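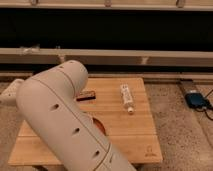 Abb. 4: Helles Holzbrett auf dem Boden, mit feiner Maserung und quer verlaufenden Rillen.

4.2 Bretter auf dem Boden

Von den 144 inventarisierten Behelfsflächen entfallen 18 auf den Typus »Brett auf dem Boden«. Im Kategorienschema, mit dem wir ins Feld gegangen waren, kam er nicht vor. Das Schema kannte Tische, Fensterbänke, Hocker, umgedrehte Kisten sowie eine Restklasse »Sonstiges«, die nach zwei Begehungen größer war als alle übrigen Klassen zusammen. Die Bodenbretter gehören zu den Fällen, denen wir die Überarbeitung des Schemas verdanken und, wie im Anhang ausgeführt, eine längere Korrespondenz mit der Fördereinrichtung über das Wort »Sonstiges«.

Unter einem Bodenbrett verstehen wir im Folgenden eine flache, bewegliche Platte aus Holz oder holzartigem Material, die ohne Beine, Füße oder Unterkonstruktion auf einem Fußboden liegt und auf der Dinge abgelegt, sortiert, geöffnet oder bearbeitet werden. Die Definition ist weit. Sie schließt das Frühstücksbrett auf den Badezimmerfliesen ebenso ein wie eine ausgediente Schranktür, auf der im Objekt Akar im März Setzlinge standen. Ausgeschlossen bleiben Türschwellen und alles, was angeschraubt ist. Über einen Fall (ein Brett, das mit Teppichklebeband gegen Verrutschen gesichert war) haben die Kodierenden einen ganzen Nachmittag beraten; er wurde aufgenommen, unter Protest von Lahlou.

Das Brett in Abb. 4 steht für die häufigste Untergruppe: quadratischer Zuschnitt, heller Honigton, lange waagerechte Streifen in der Oberfläche. Ob es als Schneidebrett oder als Tischplatte in die Welt gekommen ist, lässt sich dem Stück nicht ansehen. Wir haben darauf verzichtet, den Befund durch Nachforschungen zu verderben. Für die Auswertung zählt, dass Platten dieser Art in der Befragung fast durchgehend als »das Brett« bezeichnet wurden, mit bestimmtem Artikel und ohne Zusatz. Möbel erhalten im selben Material deutlich umständlichere Namen. Ein Beistelltisch im Objekt Dương hieß »der kleine von drüben, der wackelt«, und zwar bei allen Befragten und auch nachdem er repariert worden war.

4.2.1 Die Grenze und was sie leistet

Ein Fußboden ist in der Alltagslogik unserer Befragten kein Ort für Gegenstände. Dinge, die auf dem Boden liegen, sind gefallen, vergessen oder gehören einem Kind. Das ändert sich mit dem Unterlegen eines Bretts schlagartig, obwohl der Höhengewinn bescheiden ausfällt. Was auf dem Brett liegt, ist abgestellt. Was einen Fingerbreit daneben liegt, ist heruntergefallen, auch wenn es nie höher war. Wir nennen diese Zuschreibung in Anlehnung an die Vorstudie (Nwosu/Lahlou, unveröffentlicht und aus gutem Grund) den Kanteneffekt.

Der Kanteneffekt ließ sich in 16 der 18 Fälle in den Äußerungen der Nutzenden nachweisen. Die zwei abweichenden Fälle stammen aus demselben Haushalt im Objekt Berkard, in dem nach Auskunft der Bewohnerin »sowieso alles unten« ist. Sie besitzt vier Bretter und keinen Tisch und hielt unsere Fragen für Ausdruck einer bestimmten Erziehung, womit sie vermutlich recht hatte.

Bemerkenswert ist das Verhältnis zum Bodenbelag. Die Annahme, Bretter würden vor allem dort ausgelegt, wo der Boden geschützt werden soll, hat sich nur teilweise bestätigt. Auf Fliesen und Stein nannten die Befragten in der Tat Schutzgründe, meist allerdings zugunsten des Gegenstands. Auf Teppich ging es um Standfestigkeit. Eine Tasse auf Teppichboden ist ein Versprechen, das der Teppichboden nicht halten kann; eine Tasse auf einem Brett auf Teppichboden ist immerhin ein Versuch. Das Brett gibt eine ebene Unterlage vor, unter der die Nachgiebigkeit des Flors bestehen bleibt und auf Tritte in der Nähe durchaus reagiert. Im Protokoll eines Samstagvormittags findet sich dazu der lapidare Eintrag »Kaffee, dann doch kein Kaffee«.

4.2.2 Liegende Dinge

Einen zweiten Befund hatten wir nicht gesucht. Auf Tischen stehen Flaschen, auf Bodenbrettern liegen sie auffallend oft. Der Satz klingt banal, solange man nicht versucht hat, ihn in einer Projektsitzung zu verteidigen. 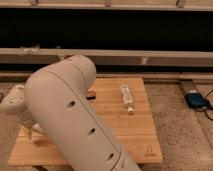 Abb. 5: Brett auf meliertem Teppichboden, darauf eine durchsichtige Kunststoffflasche in Seitenlage und ein kleiner dunkelbrauner Gegenstand.

Die Flasche in Abb. 5, durchsichtig, mit weißem Etikett und kleinem weißem Verschluss, liegt auf der Seite. Über das Zustandekommen dieser Lage sagt die Aufnahme nichts, und wir legen Wert darauf, ihr auch nichts in den Mund zu legen. Sie mag hingelegt, umgefallen oder angerollt sein. Für die Kodierung wurde allein die Lage erfasst (stehend, liegend, angelehnt), was uns den Vorwurf des Positivismus eingetragen hat, und zwar durch Nwosu, der die Kodieranweisung geschrieben hat.

Auf dem Tisch wird eine liegende Flasche in der Regel bemerkt und aufgerichtet, nach unseren Protokollen häufig durch eine Person, der sie gar nicht gehört. Eine auf dem Tisch liegende Flasche kann rollen, und wer sie sieht, rechnet die Fallhöhe mit. Am Boden entfällt diese Rechnung. Schlimmstenfalls rollt die Flasche über die Kante, verliert wenige Zentimeter und kommt auf dem Teppich zum Stillstand. Der Druck zur Korrektur sinkt mit der Fallhöhe, und zwar, soweit wir sehen, ziemlich genau auf null. In den Interviews taucht das Motiv nur indirekt auf. Eine Befragte im Objekt Kunurance erklärte, sie habe die Flasche »gesehen, aber nicht als Flasche«, und war auch auf Nachfrage nicht bereit, das zu präzisieren.

Der kleine dunkelbraune Gegenstand neben der Flasche bereitet andere Schwierigkeiten. Er ist rechteckig und teilweise verdeckt, und mehr steht im Inventar nicht. Für solche Fälle führten wir die Kennung U (»unbestimmt, aber vorhanden«) ein, die sich entgegen unserer Absicht zur meistvergebenen Kennung der gesamten Untersuchung entwickelt hat. Sie beschreibt offenbar einen realen Sachverhalt. Behelfsflächen ziehen kleine Gegenstände an, deren Zweck sich am Ort selbst nicht ermitteln lässt. Versuche, U-Objekte gemeinsam mit den Nutzenden aufzulösen, endeten in 7 Fällen damit, dass der Gegenstand an einen anderen Platz gelegt wurde, meist auf eine andere Behelfsfläche, wo er ordnungsgemäß ein zweites Mal erfasst worden wäre, hätte Lahlou nicht begonnen, Klebepunkte zu verwenden.

4.2.3 Zeichen der Herkunft

Eine Reihe der Bretter trägt Aufdrucke oder Prägungen. Im Fall von Abb. 5 befindet sich nahe der rechten unteren Ecke ein kleines dunkles Zeichen, eine umrisshafte Figur mit einer kurzen, auf der Aufnahme unleserlichen Textzeile darunter. Wir hatten vermutet, dass solche Zeichen die Ausrichtung der Bretter steuern, etwa in der Weise, dass die bedruckte Seite nach unten gelegt oder die Ecke mit dem Zeichen zur Wand gedreht wird. Bei Tischdecken ist dergleichen üblich. Bei den Bodenbrettern fand sich kein Muster. Die Befragten wussten meist nicht, dass ihr Brett ein Zeichen trägt, und nahmen die Mitteilung mit höflichem Desinteresse auf. Einer der Befragten suchte daraufhin die Unterseite ab, fand dort ein Preisschild und ärgerte sich über den Preis.

Auch die Rillen, die manche der Bretter gliedern, wurden von den Nutzenden kaum als Gliederung behandelt. Dinge lagen quer darüber, halb in dem einen, halb in dem anderen Streifen. Lediglich in einem Haushalt im Objekt Akar diente eine Rille dem Sortieren von Schrauben, bis die Schrauben, nach Länge geordnet, dort einfach blieben und das Brett nicht mehr verwendet werden konnte. Es wurde ein zweites angeschafft.

4.2.4 Einschränkungen

Die Fallzahl ist klein, die Auswahl der Objekte folgte der Bereitschaft der Bewohnerinnen und Bewohner, uns hereinzulassen, und die Erhebung der Lage von Gegenständen am Boden verlangt von den Erhebenden eine Körperhaltung, die der Zuverlässigkeit gegen Ende eines Tages abträglich ist. Die Übereinstimmung zwischen den Kodierenden war vormittags durchweg besser. Ferner ist nicht auszuschließen, dass unsere Anwesenheit zum Aufräumen angeregt hat, wenngleich die Protokolle dafür wenig Anhaltspunkte liefern. Der Vergleich mit den Fensterbänken folgt in Abschnitt 4.3; dort stellt sich auch die Frage der Blumentöpfe, die wir hier ausgeklammert haben.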